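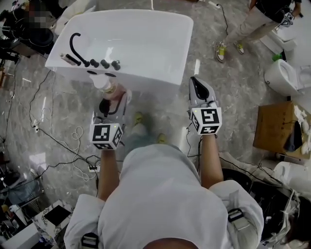 Can a robot clean my bathroom yet?

Parts of it, slowly, and with somebody standing close by. A robot arm can wipe a flat counter it has met before, and it can usually pick up a cup if the cup isn't shoved against a wall. Ask it to do the whole room on a Saturday morning while you go out for groceries and you'll come home to the same bathroom, maybe with the soap in a new spot.

Rirkdale Chores: read me first

Hi! I look after this dataset, which is a pile of short recordings of people doing household jobs with handheld grippers. Sinks and the things sitting on the edge of them take up a big share, mostly because I kept asking for them (small glass things near a hard edge are where my own policies fall apart, every time).

What's in it

331 episodes in the Rirkdale set. Each episode is one chore, start to finish, with left and right gripper tracks and a line of plain text saying what the job was. The text lines were typed by whoever did the chore, so spelling is all over the place. I left it alone.

The Jitum split is separate and bigger, 2000 episodes, nearly all kitchen and laundry. Same file layout, different people, tidier labels.

How far does it get you?

I trained on both and tried the result on two arms in my workshop. Wiping: pretty good! Picking up a bottle and putting it back down: fine on most days. Turning a faucet knob: it gets there and then squeezes too hard or slides off. Folding anything: please don't ask. Shop-floor jobs like sorting parts into bins went better than I expected - the bins never move and the light stays the same.

Known problems

Gripper tracks drift when a marker gets covered by a sleeve or a basin. Look for the drift flag before you train. Shiny floors also throw off the pose estimate now and then, and I haven't found a fix I like.

The loader in the Drummond folder is old and only reads version 2 files. Use the one in tools.

License and contact

Free for research and teaching. Open an issue if something's broken, I read them most evenings. Next batch should be up in September.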